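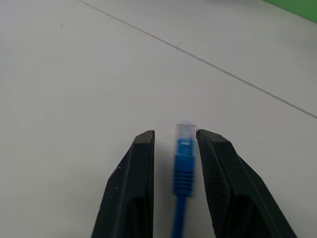
Handout 4: Drying fruit and vegetables at home

Last time we got through jams, and I promised you something with a lot less sugar in it. So tonight is drying! It's the oldest trick in the whole course and the one I do most at home, mainly in late summer when the plums all come at once and I run out of neighbors to give them to.

What drying does

Bacteria, yeasts and molds all need water. Take enough water away and they can't grow, even though plenty of them are still sitting there on the fruit. Keep that in mind, because dried food that picks up damp again will spoil like anything else. Heat helps the water leave, but moving air matters just as much. I dried apples in a shut oven my first year and basically steamed them (they went brown and tasted like wet cardboard). Prop the oven door open a little if you don't have a dryer with a fan.

Picking and cutting

Use fruit you'd be happy to eat fresh. Overripe pears turn to leather, and bruised spots stay bruised. Cut everything the same thickness, and I mean really the same, or half the tray will be crisp while the other half is still squishy in the middle. A quarter inch works for apples. Bananas can be a bit thicker. Grapes and blueberries have a waxy skin, so dip them in boiling water for half a minute, then into cold, and pat dry.

Stopping the browning

Apples, pears and peaches go brown once they're cut. Lemon juice and water, equal parts, ten minutes, drain well. Some people skip it and the fruit is perfectly fine to eat, just darker.

Vegetables

Most vegetables want blanching first: carrots, green beans, corn, potatoes. It stops the enzymes that keep working away at the flavor and color in the jar. Onions, peppers and mushrooms can go on the trays raw. Open a window for the onions. Please.

A worked sum

We did this one on the board and a few of you asked for it in writing. Start with 500 grams of prepared apple slices. Say they weigh 100 grams when they come off the trays. The water lost is 400 grams, so the slices have given up four fifths of their starting weight. Weigh yours before and after and write both numbers down. It's a much better guide than the clock, as one batch of mine took 11 hours in muggy weather and the same slices were done far sooner in a dry spell.

Is it done?

Let a piece cool before you judge it, warm fruit always feels softer. Tear it and squeeze: no beads of moisture along the tear. Fruit should bend, vegetables should snap.

Conditioning

Fill a jar two thirds full with cooled fruit, put the lid on, and shake it once a day for a week. If you see droplets on the glass, back on the trays it goes. If you see mold, throw the lot out.

For next time

Bring one small jar with a tight lid and read the pages on vinegar strength before we start on pickles.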